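Sat 15 March, press room notebook

Came in on a weekend because the big press is free and I can make a mess without anyone needing the aisle. Coffee first, then the Clillo clip job, which has been bugging me since January.

Where we left off: the return flange on the clip was opening up after the second bend. Drawing wants a square corner, we were getting something a good bit lazier than square, and it drifted over the run, so the first parts in the bin looked fine and the last ones were junk. I'd blamed the strip. I had a whole speech ready about the strip! Then I put a piece of the old Kumido coil through the same die and it did exactly the same thing, so there goes my speech.

Pulled the die apart

Punch is okay. A little shiny on the nose, no chips. The pressure pad is another story. Two of the springs under it have taken a set and sit visibly shorter than the others, so the pad was rocking a hair every time it came down (you can see the rub mark on one side of the pocket). I swapped the full set, not just the two tired ones, and wrote the change on the tag wired to the die shoe. Please, whoever opens it next, write on the tag too. The last thing on there before mine was a phone number.

Also found a slug packed into the scrap chute, way back where the light doesn't reach. Chased it out with a brass rod. I don't think it was hurting anything yet, but I'd like the chute opened up a bit next time the shoe is on the grinder.

First run

Set the counter for 300 and let it go at the slow speed. Parts came off nice and flat on the base. Flange is closing properly now, and the go gauge drops on without any persuading. Pulled 38 out of the bin for the bench and only one bothered me, with a burr on the pilot hole that caught my glove. Probably a bit of scrap riding on the strip, but I put it in the little red tray so we can look at it on Monday.

Second run

Same setup, faster. Got to 407 on the counter before I stopped it, mostly because the feed started making that chirp again. It's the upper roll. I cleaned it, put a drop of oil on the bearing, and the chirp went away, then came back, then went away. So that's not fixed, it's just being polite. Parts from this batch still gauge fine. I'm calling the springs the real cause of the flange trouble until something proves me wrong.

Lube notes: the Bhuiyan oil is still too thick for this strip when the shop is cold. It beads on the rollers and you get a wet end and a dry end. I thinned the drip down a notch and moved the wiper closer, and that evened it out pretty well. The drip setting is penciled on the side of the reservoir. 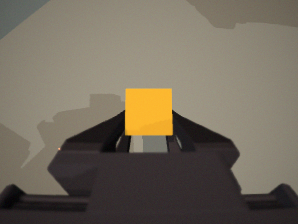 Still to do

- Order another full set of pad springs for the shelf. We have none now, I used the lot.
- Look at the upper feed roll properly, bearing out, not just a squirt of oil and good wishes.
- Long run of 1,000 at the fast speed, checking the flange at the start, middle and end. If it holds, the job can go back on the regular schedule.
- Ask Arkier whether the pilot hole can go up a size. Their print has it tighter than it needs to be for a hole that only locates the strip.
- Return the feeler gauges to the inspection cabinet (I have them, sorry, they're in my apron).

Die is back together and sitting on the cart by the press with the tag facing out. Strip is clamped off, air is off. I left the good parts from both runs in separate bins with the speed chalked on the front, so don't mix them until the bench checks are written up.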